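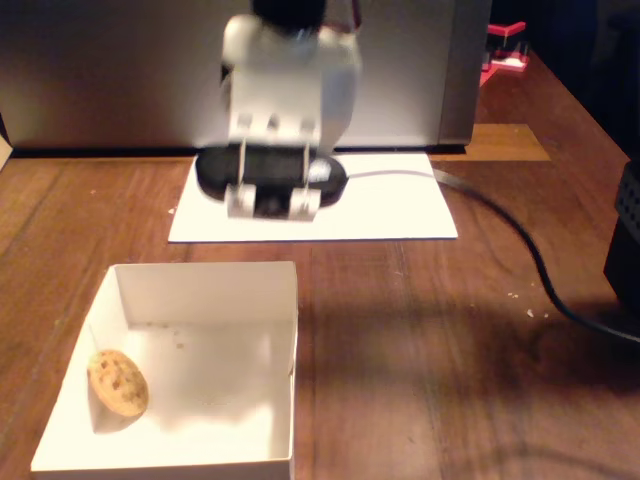 Bondum Tabletop Handling Guidelines: Frequently Asked Questions

Who do the guidelines apply to?
Anyone who runs a gripper arm at a shared bench in the Sundevville lab, including visitors and students. Arms inside a closed guard follow the cell rules instead.

Do I need a risk assessment for a small arm?
Yes. One assessment per bench setup is enough, and it stays valid until the tool, the fingers, the object class or the bench layout changes. Software updates that alter speed or force limits also count as a change.

What are the default limits?
Speed at the tool is capped at 200 mm per second whenever a person can reach the bench. Grip force is capped at 20 N. Higher values need a written entry in the setup sheet, with the reason and an end date.

How should cables be routed?
Cables on the arm need enough slack for full wrist rotation and must not hang below the fingers. Cables lying on the table should run away from the pick area and leave by the nearest side. If a cable has to cross the workspace, mark it as an obstacle in the planner.

Can we use real food as test objects?
Yes, baked goods and dry snacks are allowed. Use an open box or tray with low walls, and line it or replace it between sessions. Food that a gripper has touched is test material and may not be eaten. Put it in the bin marked TEST at the end of the session.

What about crumbs?
Wipe finger pads after every run with food. Wipe the table at the end of the session, or sooner if debris is within reach of a powered device. Do not use compressed air.

Is a paper or card sheet acceptable as a work surface?
It is, provided it lies flat. Tape the corners if the fingers touch down on it.

Where does the stop button go?
Within reach of the operator's free hand and outside the reach of the arm. Test it before the first run of each session.

Which log format is required?
Use the Flavum template, version 43 or later. Logs in the old Peixoto format can still be read but are not accepted for new setups. Record every drop, collision and manual stop.

How long are logs kept?
77 weeks, counted from the last run of the setup.

Can a session run unattended?
No. An operator must be at the bench whenever the drives are powered. Overnight runs belong in a guarded cell.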